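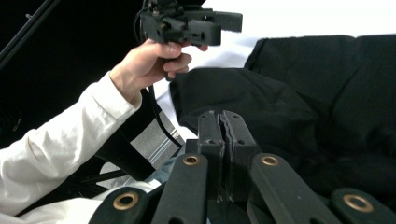

The invitation from Graler promised "an afternoon with the future of household work." I have been to enough of these to bring a sandwich.

The open day was held in October in a unit at the back of the Birna industrial park, where the company rents two rooms and heats one. Visitors got a badge, a coffee and a seat facing a long table. Then came the slides. Graler says its grippers can be taught chores by people: someone holds the device by a handle, does the job with it, and the recordings go to train a machine that will one day do the same job alone. The word "soon" came up a lot. A date did not.

Ambros Trummer, who runs the demonstrations, was easier to like than the slides. He folded a towel with a gripper in each hand and talked the whole time. It took him 4 tries. I fold towels badly and I need one.

"You're watching the teaching," he told me. "Everyone wants to watch the robot."

Well, yes. The robot is what's for sale. When its turn came, after a long wait and a restart, it picked up 3 of the 4 napkins laid out for it and pushed the last one onto the floor. People clapped anyway. A man from Pellegrini, a hotel laundry supplier that is thinking about a trial, did not clap. He wrote something down and asked what happens with wet sheets. Trummer said they were working on wet sheets.

I asked about wear. Finger pads that rub against cloth all day don't last, and a hotel would go through plenty of them. Trummer said pads were cheap and could be changed in minutes. I asked how cheap and was sent to the sales desk, where a friendly woman took my email address.

There is a competitor, Zandov, which makes much the same promises with better lighting. I saw its show last spring and left with the same questions. Neither company would let me pick the laundry.

Trummer did let me try the hand-held gripper before I left. The trigger was stiffer than I expected and my wrist was sore by the second washcloth. He said you get used to it. I ate my sandwich in the parking lot. Pellegrini's man was out there too, on the phone, asking somebody for the price of a used folding machine.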